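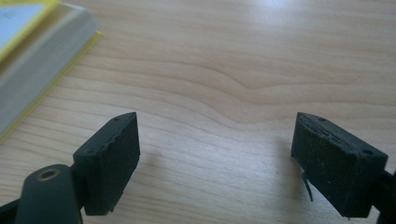 ## Trutota Hard Wax Finish for Tabletops

Trutota is a clear wax finish for indoor wooden tables, desks and shelves. It soaks into the top layer of the wood and dries to a low sheen. Pale woods stay close to their natural color, with a slight warm tint after the second coat.

Sold by Sestthorpe in two sizes. The small can is enough for one coffee table or a pair of nightstands. The large can suits a dining table, with some left over for touch-ups.

### Before you start

The surface must be bare. Trutota will not bond over varnish, polyurethane or paint, so strip these first. Sand with 60 grit only if the old finish is thick or the top has deep scratches, then move up to a finer paper and stop at 200. Sanding finer than that closes the grain and the wax will sit on top and stay tacky.

Vacuum the dust and wipe the table with a dry cloth. Do not use a tack cloth - the residue can leave streaks.

### Applying

- Stir the can well. Do not shake it.
- Put on a thin coat with a lint-free cloth or a white pad, working with the grain.
- Wait 40 minutes, then buff off anything still on the surface.
- Leave overnight before the second coat.
- Treat the underside too if the top is solid wood. One coat is enough there.

The table can be used gently the next day. Keep placemats, books and cloths off it for a week, as covered areas cure more slowly.

### Care

Wipe with a damp cloth and a little dish soap. Spills of water, coffee and wine should be wiped up the same evening. Hot pans will mark the finish, so use a trivet.

Worn spots can be fixed without redoing the whole top. Rub lightly with 300 grit, wipe clean and add a thin coat to that area only. Buff the edges out so the patch blends in.

### Colors

Clear is always in stock. Avon (a soft gray) and Bermúdez (a medium brown) are mixed to order and cannot be returned once opened. Test either one on a hidden spot first.

### Storage and safety

Close the lid tightly and store above freezing. Used cloths can heat up and catch fire - lay them flat outdoors to dry before throwing them out.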